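Setting hand clearance rules for a two-armed picking cell

Revised by Trevor Dawber, Jan 29, 2026

Scope

These steps cover a cell in which one robot with two arms handles light goods in open crates, and in which people may stand within reach of the hands. They assume the arms are already force limited by the maker and that a risk assessment exists. They don't replace either. The procedure was first written for the Gilby cell and now applies to Skonum as well.

Before you start

You need the current risk assessment, the cell drawing, a tape measure, the Bassi force gauge with its calibration slip, and write access to the speed settings. If the calibration slip is out of date, stop and book a gauge from Fliltura stores.

Step 1. Mark the shared zone

Measure the full reach of each arm with the hand fitted and fingers extended. Draw both arcs on the cell drawing. Any floor or table area inside either arc where a person can put a hand is shared zone. Hatch it. Crates standing in the shared zone must be listed by position, including those on a second table.

Step 2. Set the speeds

Load the shared zone profile, number 21, for both arms. Do not mix profiles between left and right. The wrist speed limit is set separately from the arm limit and does not follow it. Enter both and read them back from the controller.

Step 3. Check the pinch points

With the drives off and locked, open and close each finger by hand where the design allows it. Look for gaps that shrink during travel: finger to finger, finger to mounting block, wrist to crate wall. Record each one on sheet 4. A gap that can trap a fingertip needs a cover, a lower closing force or a change of path.

Crate walls are missed more often than any other item on the sheet. A hand resting at a crate corner leaves very little room for a person's fingers on the same board.

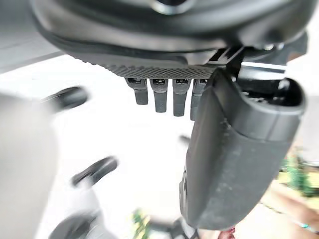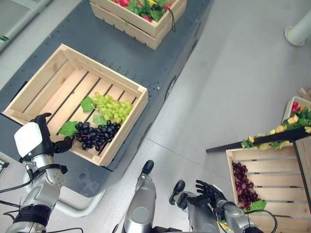 Step 4. Secure cables and loose items

Route arm cables so that no loop can catch on a crate at full reach. Move each joint through its range at the lowest speed and watch the cable throughout. Decorative stems, leaves and cords attached to crates count as loose items. Tie them back or enter them on the sheet as accepted.

Step 5. Test and sign

Take force readings at every point on sheet 4, three per point, and keep the highest. Run 1,000 closing cycles per hand, then repeat the readings. If any reading has gone up, return to Step 3.

Retest after a change of hand, finger pad, crate type or table position, and every November in any case. File the signed sheet with the drawing under reference 29. Unsigned sheets are treated as not done.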